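How a Robot Learns a Job From a Person

A robot does not know how to do anything when it is built. It has motors, joints and sensors, and it has a computer that sends numbers to the motors. Somebody has to supply the right numbers. For a job such as picking up a sheet of paper, there are a great many of them, and they change all the time as the arm moves.

One way is to write every number down in a program. This works well in a factory where each part arrives in exactly the same spot. It works badly on a desk at home, where the paper is never in the same place twice. For jobs like that, engineers often show the robot what to do.

Showing by hand

The oldest way of showing is to take hold of the robot arm and push it. The motors are set so that they do not fight back. You move the arm to the cup, close the fingers, lift, and move to the shelf. While you push, the computer measures the angle of each joint, many times every second. Later it can play those angles back.

The trouble is that a robot arm is heavy and awkward to push, and a person standing beside it may block its cameras.

Showing by remote control

The second way is called teleoperation. "Tele" comes from a Greek word for "far." The person holds a controller, or moves a small copy of the arm, and the real arm follows. At the Varine workshop the small arm is called the leader and the big one is called the follower. If the leader bends its elbow, the follower bends its elbow a moment later.

Teleoperation keeps people away from the moving machine. It also means that the recording contains exactly what the robot's own cameras saw and exactly what its own motors did. It is slow, though. A person who can turn over a page in a second may need 10 seconds to do it through a robot.

Showing without a robot

The third way leaves the robot out until later. A person does the job with bare hands and wears markers on the wrists. A marker is a square with a black-and-white pattern. A computer that knows the real size of the square can look at it in a camera picture and work out how far away it is and which way it is turned. With several squares on a small block, at least one usually faces the camera even when the wrist twists.

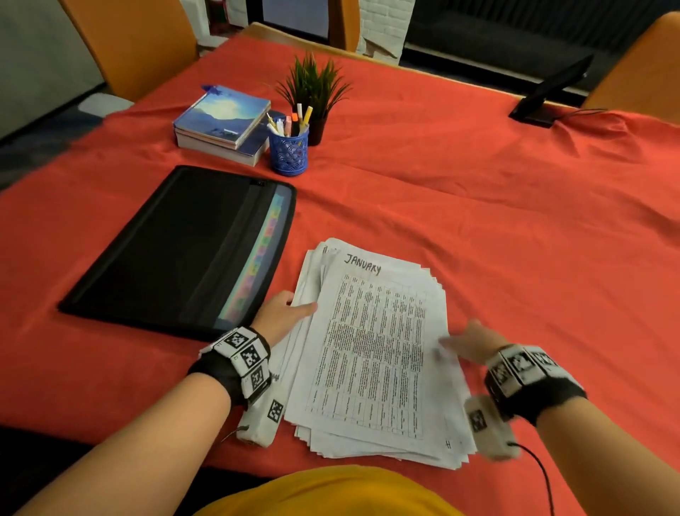 Rostislav Charvát wanted to know why the markers go on the wrists and not on the fingertips. Would the fingertips not say more about what the hand is doing?

They would, but a square on a fingertip would have to be very small, and a small square is hard for a camera to read. It would also get in the way of the job. The wrist gives the position of the whole hand. The shape of the fingers has to be found by other means, such as a second program that studies the camera picture and marks where each knuckle is.

Paper is a hard material for this kind of work. A block of wood keeps its shape when you pick it up. A sheet of paper bends, slides, and sticks to the sheet under it. People spread a stack with one hand and steady it with the other, and both hands have to be recorded together so that their timing is kept.

From recording to learning

One recording of one job from start to finish is called a demonstration. A single demonstration is not enough. If the robot copied it exactly, it would reach for the place where the paper was that time, even if the paper had moved.

So the job is repeated with changes. The stack is moved to the left, or turned, or made thinner. The light is changed. In May the Trikoso project finished a set of 536 demonstrations of one desk job, done by 3 people. Different people are useful because they do not all move in the same way.

The computer then studies the whole set. It is given a camera picture and must guess what the hand did next. It compares its guess with the recording, makes a small correction to itself, and tries another. After a very large number of corrections, the guesses become close. This is called imitation learning.

There is one more step when the teacher was a human hand. Most robot hands do not have five fingers. Many have two flat ones that open and close. The movement has to be translated from one kind of hand to the other — engineers call this retargeting — and some movements cannot be translated at all.

Testing

The robot now tries the job itself, say 100 times, and each try is marked as done or not done. The failures are sorted by type: missed the paper, took two sheets, dropped it. If most of them are "took two sheets," the next demonstrations are made with that problem in mind, and the training is run again.

Words to know

Demonstration: one recording of a job, from start to finish.
Teleoperation: moving a robot from a distance.
Marker: a printed pattern that a camera can use to find a position.
Retargeting: changing a human movement into one that a robot can make.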